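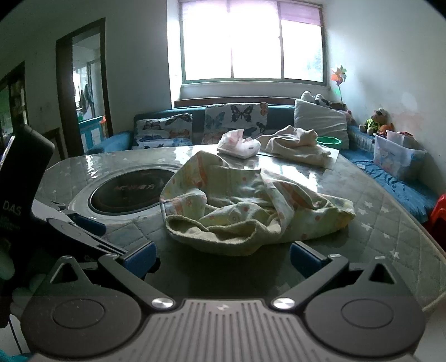

Posted by Annick Deschamps, Jul 2, 2026
Small Homes forum > Kitchens and eating > Round table or rectangular in a tiny kitchen diner?
1,203 views

Right, quick one before I have to go out. We've got the one table and it does everything. Dinner, homework, sorting washing, a round cooktop built into it for when we do the cook-at-the-table thing. It's round with a marble pattern. I like it, partner wants to swap for a rectangular one that goes flat against the wall. Says we'd get the floor back. Kitchen in the Braltandale flat is long and thin, door at one end, window at the other.

Anyone gone from round to rectangular and been sorry? Or the other way? Need to decide by September when the lease renews, if we're staying I'll spend money, if not I won't.

kettle_on
Member, 1,668 posts

Rectangular. Every time. Long thin room wants a long thin table. We had a round one for years and the bit behind it was dead space, couldn't get the hoover in. Now it's shoved up to the wall and we pull it out for visitors.

Ginette Carré
Member

Disagree with kettle. Pushed to the wall means one person eats staring at paint. And you say you'll pull it out for visitors but then you don't, you all just squash up along one side. Round you can always fit one more. My sister did 8 round hers at new year. Knees everywhere but it worked.

kettle_on
We do pull it out! Took me ten seconds last week.

Ginette Carré
Fine, you're the one household that does.

mossy
New member

how wide is the room? nobody can answer without that. 900 mm is what I'd want clear on the side you walk down, less than that and you'll be turning sideways with a pan of pasta

Annick Deschamps
Original poster

Good point sorry. Haven't measured, will do tonight. It's tight past the chairs, put it that way. Fine if they're tucked in, and they never are.

tuckbox
Member

Chairs are your problem then, not the table. Get two stools that go right under and keep the proper chairs elsewhere. We've got Kellik stools, nothing special, they stack. Did more for our kitchen than any amount of moving the table about.

Also hot things in the middle of a table: round is better, everyone's the same distance from the food. On a long one the end person gets passed a plate of cold bits.

kettle_on
That's what passing is for. And if there's a wall behind there's usually a socket behind, so no flex trailing across the floor to trip over. With a table in the middle of a room you've got a cable running somewhere.

mossy
ok thats a fair point about the cable. still say measure first

Annick Deschamps
Original poster

Measured. Not going to post it all as it's embarassing but mossy's gap isn't there on either side with the chairs out. With the table shoved up toward the window it is, just about. So might try that for a week before buying anything.

Other thing I forgot, I use it for laundry and the kids' clothes. Knits dry flat in this house, I'm not pegging them. Cardigan goes down, sleeves out, patted into shape. Round is annoying for grown up jumpers, arms hang off. Small stuff is fine.

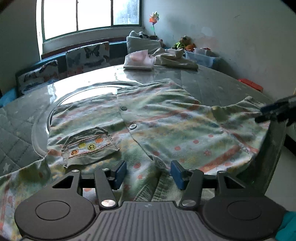
Drying and sorting on the table (split from above by moderator)

Ginette Carré
Towel underneath or you'll get a damp ring on some tabletops. Depends on the finish. Roll it in a dry towel first, press, then lay flat. Don't wring, ever.

tuckbox
Flat mesh thing over the bath. Why is laundry on the table you eat off at all

Annick Deschamps
No bath. Shower only. And it gets wiped, calm down

tuckbox
Fair enough, didn't mean it like that.

kettle_on
Another vote for rectangular then, you'd get a whole adult jumper on it.

Ginette Carré
You'd get a jumper on it and then have nowhere to eat. Same as now.

mossy
drop leaf? there's one by Huet, oval when it's up and flat sided when it's down. saw it in the Sodport shop, legs a bit wobbly but then the floor was too. you'd get your wall and your extra seats

kettle_on
Drop leafs are neither one thing nor the other. The leg is always exactly where your leg wants to be.

Annick Deschamps
Original poster

Had not thought of drop leaf. Partner has gone quiet in an interested way. Table's going up by the window tonight and we'll see who complains first. Stools sound sensible whatever we do, tuckbox do they scratch the floor or are there pads on them?

tuckbox
Rubber feet. Left black marks on our lino, came off with a bit of washing up liquid. Check before you put them on wood though.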